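Tannous Project – Frequently Asked Questions
Prirkside Student Robotics Club
Page last updated 2/9/19

We receive many of the same questions by email and at the open evening, so the members of the club wrote these answers together. If your question is not on this page, please write to us by the contact form. We read it once a week in the school term and more seldom in the holidays.

What is the Tannous project?

Tannous is the name of our tabletop handling project. The robot must pick up ordinary objects from a table, move them to another place and let them go without dropping or crushing them. This sounds like a small thing. It is now our second year of working on it and we still have plenty to do.

Is Tannous the same as the club?

No. The club is Prirkside Student Robotics Club and it has 26 members. Tannous is one of the projects inside it, and the other one is the line-following cars, which has its own page. You can be in both, but most people find that one is enough beside their homework.

Who can join?

Any student in years 9 to 12. You do not have to study computing. We have members who came from woodwork, from art and from the debating team, and they are very useful to us. In the first month everybody learns the same basic things: how to start and stop the system, how to write a good note in the log, and how to behave near a moving arm.

How much does it cost?

The fee is $195 for the year. It covers your club shirt, the consumables and the bus to the competition. If the fee is a difficulty for your family, please tell the school office before you decide not to come. The office does not tell us who asked.

Do I need to know programming before I start?

No, but you need patience. Most new members begin with setting out the table and running the arms by teleoperation, so one student moves the controls and the hands follow. After some weeks you will know which movements are hard, and then the programming makes much more sense. We teach Python from the beginning in November, in a separate group.

What objects does the robot handle?

Common things from a kitchen, a cupboard or a post parcel. The present set has a steel tray, the lid from a moulded pulp food container, a lint roller, a paper tag with string, a small clear box with things packed in it and a flat product box. We want different materials in the same set, because a hand that is good with cardboard can be quite bad with polished steel. 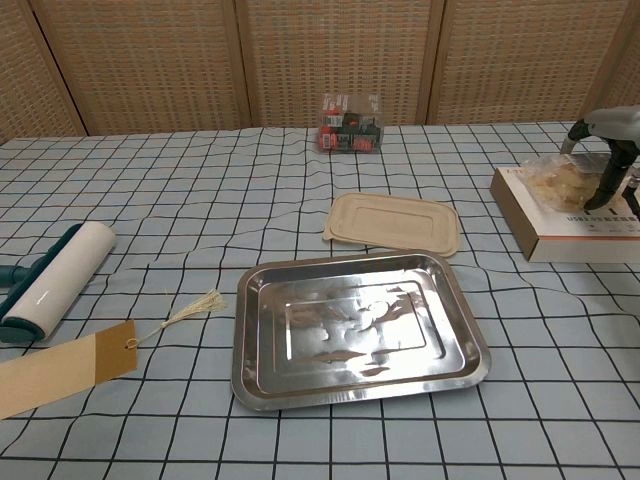
The members choose the objects by vote at the start of each term. Please do not bring glass, knives, batteries or anything which your parents would like to have back in the same condition. Food is allowed only if it stays closed in its bag. Write the name of the object in the list before the first run with it, also when it is only a trial, otherwise we have logs with "brown thing" in them and we cannot use these.

Which object is the most difficult?

It depends on whom you ask. For the majority it is the tray. It has a low rim and a flat bottom, so the fingers must come at it from the side and get a little under the edge. It is also shiny, and the depth camera reads shiny metal badly. Thin paper is the second answer. A paper tag lies so flat on the cloth that the finger pushes it along the table, and then the student at the controls becomes nervous and pushes more.

The lint roller looks easy and it is easy, if you take it by the handle. By the white part we do not recommend it.

What does one session look like?

A session is two hours. At the beginning one pair sets out the objects according to the plan sheet and a second pair checks the emergency stop. Then the pairs change at the controls every 15 minutes. One person always writes the log and one person only watches the arms and does nothing else, not even talking – we are quite strict with this. The last 20 minutes are for copying the files and tidying up.

In the last year we saved 1,384 runs. Not all of them are good. We keep also the failed ones, with a short note on what went wrong, and the younger members learn very much from reading them.

What counts as a successful run?

The object must be lifted clear of the table, carried to the target and released, and it must stand or lie as the plan sheet says. If it is touched by a human hand in between, the run is a fail. If a neighbouring object is pushed more than the width of one grid square, it is also a fail. We had long discussions about this last rule. In the end we kept it, as the judges at Trasitz have a similar one.

What is Trasitz?

Trasitz is the competition to which we go each year. It has a handling category for school teams. Every team gets the same task sheet on the morning, and has 78 minutes for the preparation and the scored attempts together. You may use your own robot and your own software, but the objects are from the organisers and you do not see them before. That is why we change our own set each term.

We send one team of six. The selection is made from the logs, so a member who writes careful notes has a better chance than a member who is only quick with the controls.

Do you use one arm or two?

The robot has two arms, each with a hand with fingers. For most objects we work with one arm and leave the other at the side. Two are needed when something is wide or when one hand must hold the thing in place. Working with both at the same time is the hardest skill in the project. New members start with the right arm only, and the left comes in the second term. 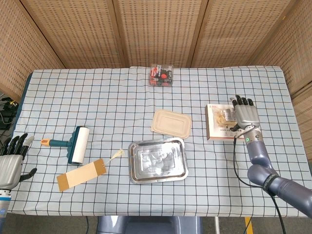 One parent wrote to us after the open evening that two arms seemed too much for beginners, and asked if a single arm would not be cheaper, safer and just as good for learning. It is a fair question and we discussed it at a meeting. A single arm is enough for the first term, we agree, and this is the reason for our rule about the right arm. But many tasks of daily life need a second hand, for example to hold a box while its flap is opened, and the students asked for these tasks themselves. About the safety, please see the next answer.

Is it safe?

We work with reduced speed, and there is an emergency stop within reach of the person who watches. Nobody puts hands over the table while the motors are on. Long hair must be tied back and wide sleeves rolled up. Any member who reaches in while the arms are live is out for that session, also if nothing happened. In case of doubt, press the stop. You will not be in trouble for pressing it too often.

Where does the equipment come from?

The fingers and the small spare parts are bought with club money through Girketti, who give a discount to schools. The rest of the budget comes from the school and from the cake stall. We do not accept used electronics from private persons any more, sorry. We had no place to store it.

Can I visit before I decide?

Yes, gladly. Visitors are welcome in the second hour of any session, up to four at a time. Write to us first, so that we do not have two school classes at the door on the same afternoon. Visitors stay on the other side of the tape when the robot is running. At the end you may try the controls yourself, if there is time left.

May I use your recordings for my own school project?

In most cases yes. Write us what it is for and which objects you are interested in, and we will send you a part of the files with the matching logs. Please name the club as the source. We cannot help with installing software on your computer, but the readme in the folder is quite long and was tested on our own first-year members.

My child missed the first month. Is it too late?

No. Late members do the safety introduction with one of the older students and join a pair after this. The only fixed date is the sign-up for Trasitz, which closes at the end of November.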